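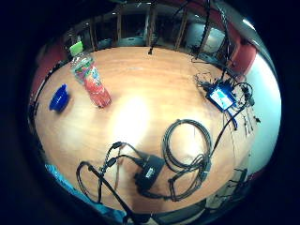

Re: hand-held gripper, wide lens or narrow lens?

From: Efua Tsikata
To: gripper-users list
Date: October 5, 2022

Digby, Warrick, all,

I have had the wide fisheye lens on the hand-held gripper long enough now to answer the questions from last time. I'll put my replies under Digby's points. The picture at the top of this message is from the wide lens, held over the round table while the electronics were still spread out on it.

Digby Quinlan wrote:
> We are still on the narrow lens here in Barkton and I am not keen to
> change unless there is a clear gain. My main worries:
>
> 1. How bad is the bending near the edge? Can you still tell where a
> bottle is standing?

It bends a lot. The bottle with the green cap looks like it is falling over toward the top left, and the rim of the table curves hard. The base of the bottle is easy to find, though, and that is the part we care about for picking. I had been marking the cap and the base both, and I have stopped marking the cap. The blue bowl is further out to the left and you can still see into it.

What you gain is the room. You get the wall posts and panels past the table in the same view, and those don't move, so tracking has something to hold on to when the gripper goes down close to bare wood. With the narrow lens I lost tracking in 115 out of 300 short runs. With the wide lens, same table and same bottle and bowl, I lost it in 2. I did not change anything in the tracking settings between the two sets.

> 2. You lose the corners to the black ring. Is that wasted resolution?

Yes, some of it is. I crop to a square before saving and that gets rid of part of the ring. Noeline tried a tighter crop and the outer part of the table went with it, so we went back to the first one. If you are short of disk, the ring compresses to almost nothing anyway.

> 3. Glare. Our table is shiny and the narrow lens already has trouble
> with it.

Same trouble, no better. You can see the white patch near the middle of the table, where the grain is gone completely. Fixing the exposure by hand helped a little. Leaving it on auto was worse, as the whole picture got darker or lighter each time the patch moved in or out of the middle. A thin matte cloth fixes it, but then you are training on a cloth. I would like to hear from anyone who has used a polarizing filter on a lens this wide. Ataahua said she had one on order in May and I never heard how it went.

> 4. Does the Trilar controller keep up with the bigger picture size?

It does if the camera has its own cable straight to the controller. When I ran it through a hub together with the small screen, it dropped frames, 262 in one long session. Since I moved the camera off the hub I have not seen a dropped frame. The screen can stay on the hub, it doesn't mind.

Two more things that were not on Digby's list.

Thin black cables are hard at the edge of this lens. The thick ones and the coiled ones come out fine. The thin ones close to the rim get squeezed together and my labeling script joined several of them into one. If your task is cable handling, keep the cable under the middle of the lens or stay with the narrow one. For bottles and bowls I would switch.

Calibration also takes longer. The old checkerboard routine does not fit this lens well, use the fisheye model and get plenty of views with the board right out at the rim. My first try had hardly any of those and the position error at the table edge was bad enough to miss the bowl. I redid it the next morning and it has been fine.

Warrick, you asked for the mounting bracket drawing. It is in the Waaka folder with the old one. Use the one with the longer slot, the short one puts the fingers too low in view.

Next I'm going to put the same lens on the Trison arm and repeat the bottle and bowl runs, with the same crop. If anyone wants a different object in there tell me before I start.

Efua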